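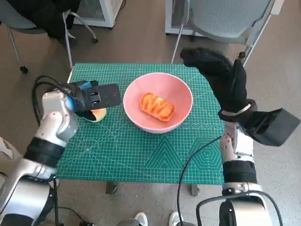 Progress report to Plinoria - April
Stiltley recipe program, baking strand
Prepared by Ditte Þrastardóttir

The enriched dough recipe is now fixed at 85 g of butter per batch. Kaj Toft tested it at 90 g and the crumb turned greasy on the second day, so that version has been dropped. The cardamom bun is still open. Maarten Verbruggen wants a longer cold proof - overnight, out of the fridge at 6 a.m. - and will bake both versions in the Frandsen oven next month.

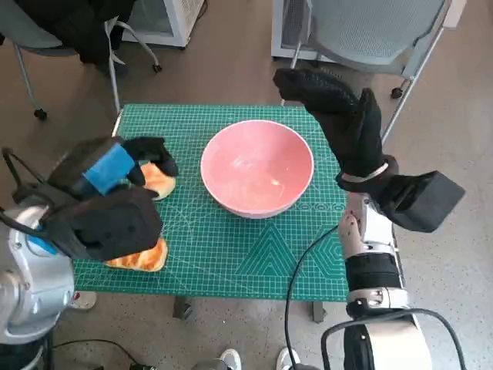
Pink bowl and toasted bread on the cutting mat.

Spending is within the 2000 granted for ingredients. Flour went over its line and sugar came in under. The Endeo scale was replaced after it drifted between readings.

Two items are late: the rye loaf text, which Debora Serra is editing, and the conversion table from grams to cups. We ask to move both to the next reporting period. No change to the total budget is requested.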